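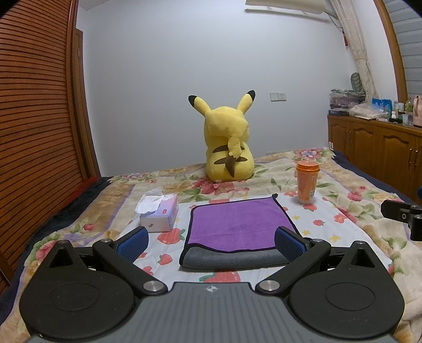 Cendthorpe Reference Library: Changes to the Online Gazetteer

The revised gazetteer of historical regions will open to all registered readers in September. The new edition contains 2,629 entries on former provinces, river kingdoms and trading districts, of which 157 appear for the first time. Existing entries have been checked against the printed volumes, and spellings of place names now follow a single standard. Older spellings are kept as cross-references.

The editorial work was led by Mirjam Wuyts, with maps prepared by Idun Sandberg. Readers who used the previous edition will notice that each regional entry now begins with a short note on boundaries. Many of these regions had no fixed borders, and the editors have preferred to state the disagreement among sources – sometimes at length – and leave the maps shaded at the margins.

Each article also carries the name of its author and the month of its last review. Citations can be copied in three common styles. Readers preparing work for publication should still compare them with the style manual required by their publisher, particularly for entries with more than one author.

Corrections are welcome and may be sent through the form at the foot of each entry. Please give the source on which the correction rests, including the page number. Eugénie Bodin reviews all submissions and will reply in writing. Longer contributions of up to 2,000 words may be proposed to the same address.

The printed index remains available at the second-floor desk until 5 p.m. Library cards issued under the former Netilen system will continue to work for the online edition and do not need to be exchanged.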